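Weigh the Flour

The standard American recipe still gives flour in cups, and the standard American cook still owns a set of nested cups to measure it with. I have edited recipes for a regional food quarterly in Irville for 14 years, and I have come to think the cup should be dropped from baking recipes altogether. Keeping it as a second column, the usual compromise, does more harm than people suppose.

The case against the cup is old and mostly settled. Flour compresses. A cup dipped straight into the bag holds more than a cup filled with a spoon, and a cup that has been tapped on the counter holds more again. Last June I asked the six people who test for us to measure one cup of the same bread flour, each by their own habit. The lightest and heaviest cups were 30 grams apart. In a loaf that calls for four cups, that spread is the difference between a dough that holds a shape and one that has to be scraped off the board.

Most editors accept this and print both measures. Ayman Karam, who ran our recipe pages before me, did so for his entire tenure, and his argument was courtesy: some readers have no scale, and a recipe should not turn them away. I followed his policy for years. The trouble is that the two columns are never the same recipe. The gram figure was tested. The cup figure was converted afterward, usually by an editor with a chart, and rounded to the nearest quarter. A reader who follows the cups is baking something no tester has baked.

When that loaf fails, the letter comes to us. I went back through our baking mail, 329 letters in all, and sorted out the ones where the writer stated how the flour was measured. There were 52. Only three of those had used a scale. I do not claim this as research, as people whose bread comes out well rarely write in. It does suggest where the failures gather.

Abílio Mota, who has the ovens at Bettencourt, objects from the other side. He holds that a good baker adjusts by feel and that a number of any kind teaches people to stop looking at the dough. I have eaten his rye and I am not going to argue with his hands. But feel is learned by comparison, and comparison needs a fixed starting point. If the flour changes every time, the beginner cannot tell whether the dough is slack from the water, the warm kitchen or the scoop. Mota himself scales every batch. He learned to adjust from a known quantity, and he forgets that this was part of the lesson.

The cost of a scale is raised less often than it was. My own is a Dakov, flat and ugly, and it cost less than the set of Ristance measuring cups that it replaced. It reads in single grams, which is fine for flour and water and poor for yeast and salt. For small amounts I still use a teaspoon, leveled, and I print it that way. A teaspoon of salt does vary with the grain, so the recipe must name the salt – fine or coarse. That is an inconsistency in my position and I can live with it.

Liquids are a weaker case. Milk does not pack, and a marked jug read at eye level is close enough for a custard. I would still weigh it, mainly to avoid washing the jug.
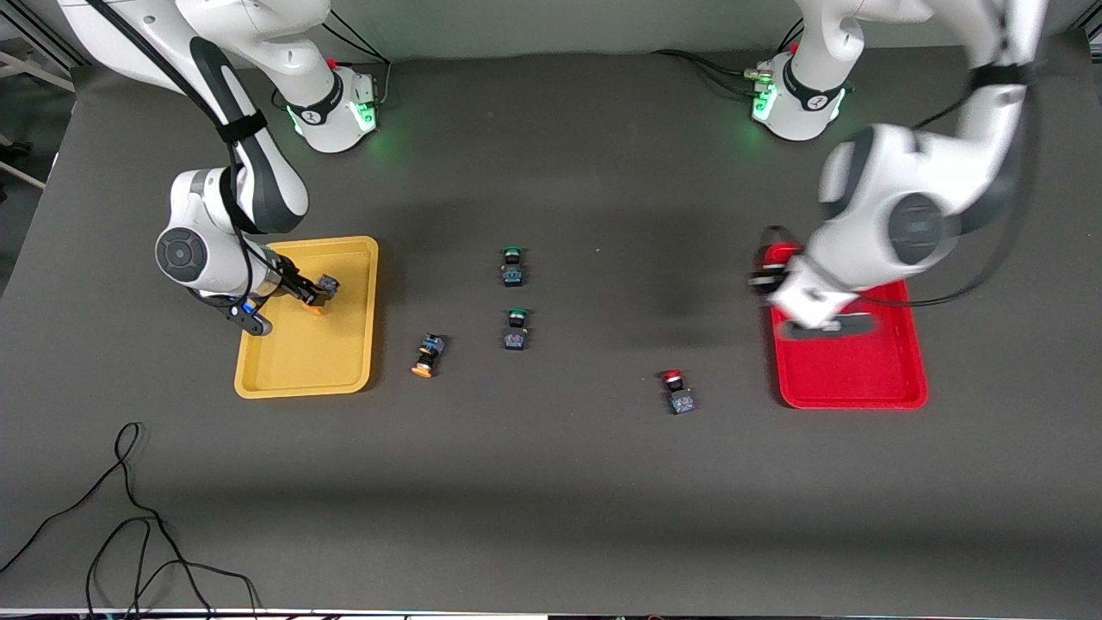 Eggs are where I expect to lose readers. "Two large eggs" is a volume measure by another name, and for most cakes it does no damage. For choux and for sponge it does, and I would give the shelled weight for those and leave the rest alone.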